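Barkska Mesh Desk Organizer Review: Four Months of Pens, Tape and Sticky Notes

I put off buying a desk organizer for years. I had a coffee mug for pens, a saucer for clips, and a drawer that only opened if you stuck a ruler in first and pushed something down. It worked fine until I started sharing the big white table in the back room with Ermira Omerović, who does our invoices and likes to be able to see the tabletop. She never said a word about my mug. She just kept sliding it two inches closer to my side every morning, and by August I got the hint.

So I bought the Barkska, the black mesh one with the curved edge. I was torn between that and the Trutholm, which comes in a nicer color but has fewer compartments, and I own a truly silly number of pens. I've had it four months now and I have opinions!

First impressions. It comes in one piece, no screws, no little bag of parts, hooray. The mesh is fine enough that a pen tip won't poke through and get stuck, and that was my big complaint with the Delić letter tray I had at my last job (I ruined a good fineliner on that thing). The rims are solid and smooth. I ran my finger along every one of them looking for a sharp spot and found one tiny rough bit on the underside, where it'll never bother me.

It's also bigger than I pictured. If your desk is narrow, get out a tape measure before you order, please. On our table it has room to spare, but at home it would eat half my desk.

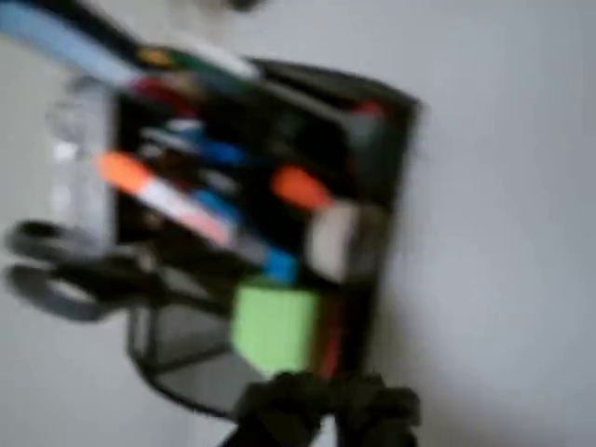 Will it hold full-size scissors?

Full-size scissors fit fine, but put them in with the handles sticking out and expect them to take up a good share of whatever compartment you choose. If you use yours all day long, give them the easiest spot to reach and work everything else out from there.

Now, the compartments. I love them and I also have a bone to pick. The pen section is great. Mine holds pens, markers and highlighters all jumbled together, and I can still pull out the one I want without three others coming along for the ride. Shih-chieh Lu, who borrows my highlighters and thinks I don't notice, tells me it's much easier to steal from than the mug was, so there's a professional endorsement for you.

The sticky note spot is the part I didn't expect to care about. I used to keep pads in the drawer and then write on the back of an envelope anyway because the drawer was too annoying. With the pad right out where my hand lands, I use it constantly. I'm going through lime green ones like you wouldn't believe. (The color was Ermira's pick. I wanted plain yellow and I've come around.)

My bone to pick is with the small front sections. They're a bit deep for little stuff. An eraser or a loose clip drops to the bottom and hides under whatever you put in next, and you end up fishing around with two fingers. If I were designing it I'd make at least one of them shallow, like a little tray. What I do now is keep the tiny things in a separate bowl and let the organizer handle anything as big as a roll of tape or bigger. Paper clips especially. Don't put paper clips in here loose, you'll be sorry. 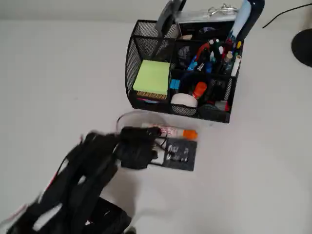

Then there's the question of weight. Empty, the thing is light, and if you load up the back and leave the front bare it feels a little tippy when you grab something in a hurry. I fixed that by spreading the heavy items around. Tape went toward the front, the tall stuff stayed at the back, and it's been steady ever since. It does slide, though. There's no rubber on the bottom of mine, and on a smooth table a good firm tug on a stuck marker will bring the whole organizer with it. I stuck on some felt pads from the hardware store, which stopped the scraping noise but if anything made it slide better, so don't copy me on that. Get the rubber kind. I still haven't.

Cleaning is the other thing people ask about with mesh. Dust does collect in it, mostly down in the corners where the partitions meet. I take everything out every so often, flip the organizer over the trash can, whack the bottom a couple of times, and go over it with an old soft paintbrush. The whole job takes me 15 minutes and most of that is testing pens on scrap paper and finding out that half of them are dead. I have thrown away so many pens. A wet cloth is less good, it leaves fuzz in the mesh, and you'll be picking at it with a toothpick like I was.

How much will it really take? More than is good for me. The trouble with a lot of compartments is that you fill them. I started out very strict, with writing things in one place, cutting things in another and paper in a third, and that lasted until somebody handed me a thing in a plastic package and I thought, well, there's room. Once one odd item goes in, its friends follow. I've made myself a rule now that if I can't get a pen out one-handed, something has to go back in the supply closet.

I did try the Trakton rotating caddy for a couple of weeks before I settled on this, a hand-me-down from my sister. Spinning it is fun for exactly one afternoon. After that I kept turning it past the pen I wanted and having to go around again, and the round shape wasted the corner of the table. Square pads in a round caddy make no sense to me at all. If you mostly have brushes or colored pencils you might feel differently, and I know people who swear by theirs. 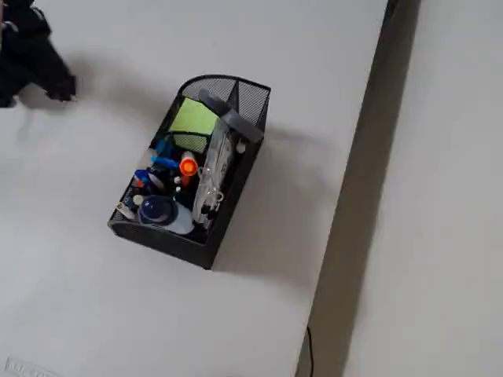
The Barkska on our shared table, loaded up, with the sticky notes standing where I like them.

A few odds and ends I wanted to get in before I wrap up. The black finish has held up well, no chips so far, and I'm not gentle. You can see what's in the lower part of a compartment through the mesh if you lean in, though a dark pen against black mesh is pretty well camouflaged, and I've bought replacements for pens I already had. Bright caps help a lot. And if you're left-handed like me, try turning the whole thing around before you decide you hate the layout. I used it the "right" way for weeks and was reaching across myself the entire time.

I'd give it 4 out of 5. The missing point is half for the deep little sections and half for the sliding, and they could fix the second one with a few cents' worth of rubber feet. I'd still buy it again for a shared table or a roomy desk. For a small desk, look at the Trutholm, and be stricter with your pens than I am.

Ermira wants one for her side now. She's asking for white, and as far as I can tell they only make it in black, so if anyone has spotted a white one in a store, leave me a comment and tell me where!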